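Let Singers Keep Their Breakups to Themselves
By Dulce Xolalpa
Jun 23, 2022 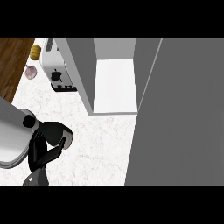
A post is not a confession

The singer Lò took down 70 pictures from her page last week, and by the next morning every gossip account I follow had decided she and the drummer from Grultov were finished. One blog ran 3 stories on it before lunch. The only source in any of them was the missing pictures.

I have written about entertainment long enough to have done this myself. A star unfollows someone, and you have a headline. It is cheap and quick, and readers click on it. I still think we should stop.

People clean up their pages for all kinds of reasons. A new album is coming and the label wants a fresh look. Or they are tired of seeing an old haircut. Lò has a record due out on Bolholm, and artists on that label often clear their pages before a release. Two of the blogs mentioned this in their last paragraph, under the ads.

What fans are owed

The usual answer is that famous people put their love lives online, so they can't complain when we read them. There is something to that. Lò and her drummer did post a lot, and they did the couples interview in Lullville, matching jackets and all. But sharing a good day doesn't sign you up to explain a bad one.

Fans paid for the songs and the tickets. At the Lullville show there were 600 people in the room, and the ones I spoke to outside wanted to talk about the second encore and how short the bar line was. One asked if I knew whether she would play the old ballad again on the next tour – I didn't.

If she wants to say something about the drummer, she has a microphone and a very large following. Until then, a writer can call her manager, ask the question once and print the reply. If there is no reply, there is no story yet. My editor disagrees with me on this, and she is free to write her own column.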